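3. Setting and Method

3.1 The congregation

The material for this section comes from a single congregation in Toledo, which we call Gosmont after the street on which its meeting house stands. The congregation is Protestant, independent, and small. Its membership roll listed 60 households when we began our visits in May. The building was put up as a furniture showroom and still has the wide front windows of one. Sunday worship takes up the main floor, and the rooms behind it are used for Sunday school, choir practice, and a weekday meal.

Gosmont was chosen because it has kept up a practice that has mostly lapsed in churches of its type. On the anniversary of a member's death, the family is invited to stand during the service and speak the person's name, and the congregation answers with a short reading from the Psalms. Members call this "the naming." It takes less than five minutes and is not listed in the printed order of worship. Older members said that it came from a former pastor, Abilio Echevarría, who had spent several years studying in the company of Jewish teachers and had been moved by the way the yearly remembrance of the dead was kept among them. He did not call the naming by any Hebrew term, and he told the congregation more than once that they were borrowing a thought and should not pretend to the whole custom.

3.2 Sources

We used three kinds of source. The first is the naming book, a bound ledger kept in the church office. It gives the date of death, the name, the reading used, and the initials of the family members who stood. The ledger holds 792 entries. Some names appear only once. Others recur every year for as long as the family stayed in the city, and a few were carried on by friends after the family moved away. Handwriting changes several times in the book, and for one stretch the readings were left blank.

The second source is a set of interviews with members who had taken part in the naming as mourners. These were held in their homes or at the church, in English or Spanish as the speaker preferred. We asked each person to tell us about the one they had named, and then to tell us what they remembered of the first anniversary and of the most recent one. We did not ask about belief directly. Most people came to it without being asked, usually when they explained why a certain psalm had been picked.

The third source is the sermons and letters of Echevarría himself, which his daughter allowed us to copy. The letters run to 700 pages, many of them addressed to former students. We read all of them but draw here only on those that mention death, mourning, or the keeping of anniversaries.

3.3 Procedure

Interviews were transcribed in full and read by both authors separately. Each of us marked passages in which the speaker described the dead person as still having some part in the life of the living: as a teacher whose words are repeated, as a person whose approval is still wanted, or as one who is waiting. We then compared our markings and talked through the places where they differed. The most common disagreement was over humor. Several widows and widowers joked about what the husband or wife would have said of the present pastor, the new carpet, or the length of the service. One of us at first left these passages out. We later decided that they belonged in, as they were told with the same care as the more solemn ones.

Where a passage from an interview could be matched to an entry in the naming book, we noted the reading that had been used. Psalm 90 and Psalm 121 are the most frequent by a wide margin. Psalm 88, which ends without comfort, was used by one family for 9 years in a row, and their account is taken up in Section 4.

Names of living members have been changed. The name of Echevarría is given with his daughter's permission and that of the church board. 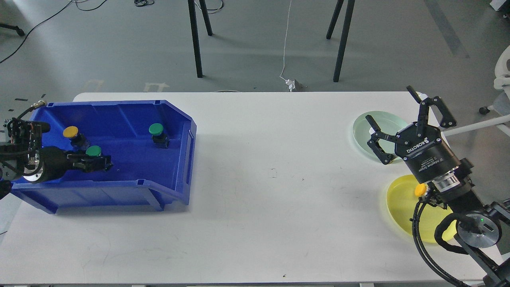

Figure 1. Push buttons with yellow and green caps in a blue plastic bin on a white table, with a black gripper reaching in from the left.

3.4 Limits of the material

The ledger records only those who stood. It cannot tell us about families who were invited and declined, or who stayed home on that Sunday. Two of the people we interviewed had done so for years before they took part, and both said that the invitation itself had been hard to receive. There are likely to be others who left the congregation over it and whom we did not reach.

A second limit has to do with the former pastor. He was well loved, and many of those who spoke with us had been his students. When they described the naming they often described him as well, and it was sometimes difficult to separate what the practice meant to them from what he had meant. His own name was first read on August 5, 2018, with most of the congregation standing. Unai Sarmiento, who had followed him in the pulpit, chose the reading and wrote it into the ledger. We have treated that entry in the same way as the rest, but the interviews return to it often, and the reader should keep this in mind in the section that follows.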